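Section 9: Setting Up the Branen Document Scanner for a Shared Office

This section applies to scanners installed where more than one department sends pages to the same network folder. Complete Section 8 before you begin.

9.1 Before you start

The scanner must stand on a level surface with the rear vent clear. The input tray holds up to 200 sheets of plain paper. Do not load stapled, folded, or damp pages.

CAUTION: Turn off the power switch before you connect or remove the network cable.

9.2 Connecting to the network

1. Connect the cable to the port marked LAN.
2. Turn on the power switch and wait for the status light to turn green.
3. On the control panel, select Settings, then Network.
4. Enter the address given to you by your network office.
5. Select Save. The scanner restarts.

Note: If error 217 appears, the address is already in use. Request a new one and repeat steps 3 through 5.

9.3 Creating department folders

1. Sign in to Ultley Desk with an administrator account.
2. Open Destinations and select Add Folder.
3. Type a folder name. Names may include letters, numbers, and hyphens.
4. Assign at least one owner -- an owner can clear failed jobs and change passwords.
5. Select Apply.

A folder accepts up to 2,825 files. When the limit is reached, new jobs are held in the queue until files are moved or deleted.

9.4 Checking image output

Send one test file in grayscale before you release the scanner for general use. Either a printed page or a stored image may be sent.

1. Select Test Output, then Grayscale.
2. Choose the destination folder and press Start.
3. Open the file and compare the light and dark areas with the original.

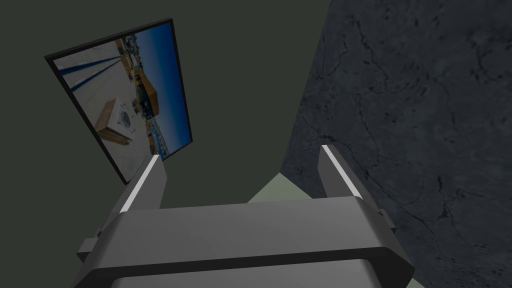

Figure 9-2. Computer-rendered gripper.

Note: If pale areas run together, lower the Brightness setting by one step and send the file again.

9.5 Records

Enter the folder names and owners on the form in Appendix C. Send questions about this section to Shona Pomare, Technical Publications.

Section revised December 15, 2018.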